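The long wait at Kavanagh Street

More than 40 officers spent the night outside a shuttered bakery, waiting for a man who had already left.

Mairéad Hegarty was at home, two doors along, when the cordon went up. She was told to stay away from the windows. 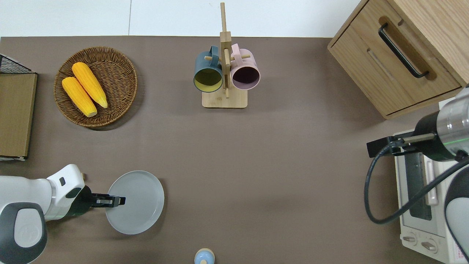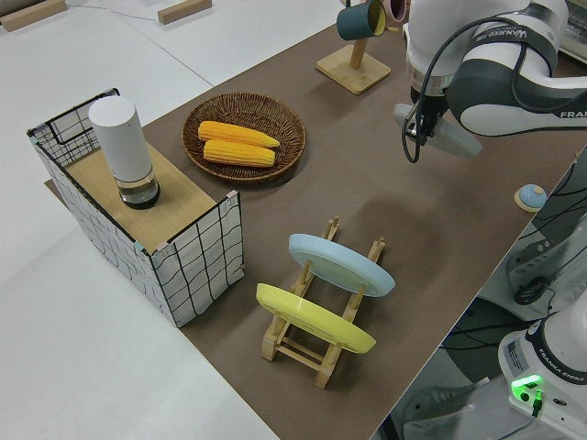

A search in the dark

The robbery at the Samura jewellery depot had lasted 16 minutes. Two guards were hurt, one seriously. By dusk police had stopped 159 vehicles on the roads out of town — none of them the grey van they wanted.

Inspector Treasa Mac Suibhne, who ran the search, took a call shortly before midnight placing the suspect in the bakery. "We had to treat it as real," she says. Officers went in at 5 a.m. and found the rooms locked and unlit.

The arrest

Ketill Kirkegaard was picked up that afternoon at a ferry terminal. He gave his name and asked for a solicitor. His trial is expected in December.

Hegarty was let out for milk at half past six. The bakery door has still not been mended.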